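Parish Roof Fund Passes Halfway Mark

The Levport parish has raised more than half the money it needs to repair the roof over the Stasitz Chapel, the parish office announced in June. A second collection after the morning Masses brought in $2,222, and 49 households have now made pledges.

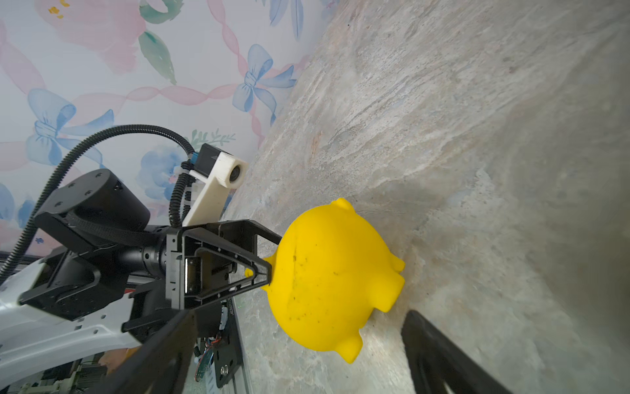 A yellow piggy bank on its side.

The north slope of the roof will be done first. Asamoah Roofing has the contract and expects to replace 700 slates before moving on to the gutters.
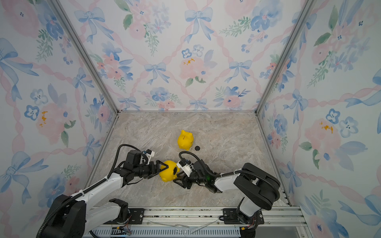 Weekday Mass will move to the lower hall while the work goes on. The hall seats 50 – anyone who needs a chair near the door should call the office ahead of time. Confessions will stay in the main church at 4 p.m.

The choir's benefit supper will be held at the Hivosska Center, with all proceeds going to the roof. Tickets are on sale in the vestibule.

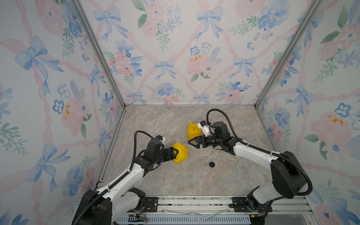
Floral wallpaper with blue bows and pink roses.

Pledge cards can be returned in the collection basket or mailed to the parish office.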